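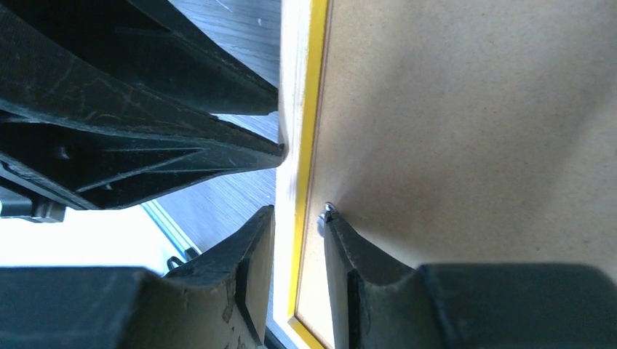 Para que serve uma placa bege com uma fita amarela na borda? Para fazer o fundo de um armário, se lhe couber, ou para ficar encostada a uma parede à espera de que alguém se lembre dela.

A de Birgit Vogler esteve encostada muito tempo. Primeiro na casa de Eltham, atrás da porta da despensa, onde apanhava com o balde cada vez que se lavava o chão, e depois no apartamento novo, que era mais pequeno e não tinha despensa nenhuma, de maneira que a placa foi parar ao corredor, entre o bengaleiro e o contador da luz. Quem entrava dizia boa tarde e desviava-se. Ao fim de umas semanas já toda a gente se desviava sem olhar, como se faz com um cão velho que escolheu deitar-se precisamente ali.

– Isto vai para onde? – perguntou Ludger, na manhã em que veio ajudar com as últimas caixas.

– Vai para o armário.

– Para qual armário?

Birgit fez um gesto largo na direção da sala, que tanto podia abranger o armário como a janela, a rua e metade do bairro. Ludger Rieger conhecia-a há anos suficientes para não insistir. Pousou a caixa dos pratos, tirou o casaco e foi ver.

O armário era o Kurkeo que ela comprara no ano do casamento da irmã, alto, de duas portas, com uma gaveta em baixo que só abria se a pessoa se ajoelhasse e puxasse pelos dois lados ao mesmo tempo, com paciência e alguma amizade. Tinha feito três mudanças. Na primeira perdera um pé, que fora substituído por um pé parecido. Na segunda perdera a chave. Na última perdera as costas, e o que ficara por trás das prateleiras era a parede, com as suas manchas e um prego que ninguém tinha tirado.

– E tu queres pôr-lhe aquilo – disse Ludger.

– Mandei cortar à medida. Cento e quarenta e um por não sei quanto. Tenho o papel em algum lado.

O papel apareceu dentro do bule, onde ela o metera para não o perder, e dizia 141 por 195, na letra miúda do senhor Huerta, da oficina da rua de cima. Apolinar Huerta escrevia as medidas como quem escreve um poema, uma linha para cada número, e por baixo tinha acrescentado: «A fita amarela é oferta. Era o resto do rolo.»

Birgit não pedira fita nenhuma. Lembrava-se bem de ter ficado ao balcão, com a placa já embrulhada em jornal, sem saber se devia agradecer ou perguntar se não havia em castanho. O amarelo era muito amarelo. Era um amarelo de gabardina de criança, de limão em toalha de plástico, e ela, que na vida toda só tivera móveis cor de móvel, levou a placa para casa com a borda virada para dentro, contra o peito, para não dar nas vistas no autocarro.

E depois não a montou. Primeiro porque fazia calor, depois porque a irmã vinha passar o mês de novembro e não se ia agora desarrumar tudo, depois já sem motivo, que é a maneira mais duradoura de não fazer uma coisa. A placa foi ficando. Habituou-se a pendurar nela o avental, passando a fita das costas por cima do canto. Quando veio a mudança, Ute Hollmann, a vizinha de baixo, ofereceu-se para a levar para o ecoponto, juntamente com um tapete e duas cadeiras, e Birgit surpreendeu-se a si mesma dizendo que o tapete sim, as cadeiras sim, mas a placa ia com ela, ora essa, a placa era do armário.

Esvaziaram as prateleiras. Levou muito mais do que Ludger contava, porque cada coisa que saía do armário tinha de ser pegada, virada e comentada: a molheira sem par, as toalhas de linho que eram boas demais para usar, a lata de chá Osura cheia de botões, um saco de velas de aniversário já acesas uma vez e guardadas para a próxima. Sentaram-se os dois no chão a meio da manhã, com o armário vazio à frente, e comeram pão com queijo em cima da tampa de uma caixa.

– Cheira à tua mãe – disse ele, com a cabeça metida lá dentro.

– Cheira a naftalina.

– Pois.

Afastaram então o Kurkeo da parede, um palmo de cada vez, ele de um lado e ela do outro, a dizer «agora» alternadamente e nunca ao mesmo tempo. Ludger foi buscar a placa ao corredor. Ao passar à porta da sala teve de a inclinar, e a luz da janela deu em cheio na superfície bege, que vista assim era toda salpicada, miudinha, como a casca de certos ovos. Birgit nunca tinha reparado. Tantos meses com o avental em cima.

– De que lado fica o amarelo? – perguntou ele.

Era uma boa pergunta. Virada de uma maneira, a fita ficava escondida junto à parede, e só a aranha saberia dela. Virada da outra, ficava rente à porta da esquerda, e de cada vez que se abrisse o armário para tirar uma toalha lá estaria aquele fiozinho vivo, de cima a baixo. Birgit pôs as mãos nas ancas. Mandou encostar a placa de um modo, depois do outro, depois outra vez do primeiro. Ludger, que tinha setenta e dois anos e os braços abertos, ia obedecendo, e só da quarta vez soltou um suspiro.

– À vista – disse ela por fim.

– À vista?

– À vista. Já paguei o resto, ao menos vejo a oferta.

Pregaram-na com uns preguinhos Brandes que ele trazia no bolso, e que foi tirando um a um da boca, como fazia o pai dele, apesar de Birgit lhe dizer que aquilo não era maneira. Num dos cantos a placa teimava em fazer barriga. Ela segurou com a palma aberta, ele bateu, falhou, pediu desculpa ao armário, bateu outra vez. Do andar de cima alguém respondeu com duas pancadas no soalho.

Depois foi preciso voltar a arrumar tudo, e as toalhas de linho não couberam, embora fossem as mesmas e as prateleiras também. Ficaram em cima da mesa. Ao jantar, como não havia outra à mão, puseram uma, a dos bordados, e Ludger sujou-a logo de sopa.

No corredor, o avental estava no chão. Birgit apanhou-o, procurou com a mão o canto onde costumava pendurá-lo, e ficou um bocado a olhar para o contador da luz.

– Ludger – chamou ela. – Ainda tens pregos?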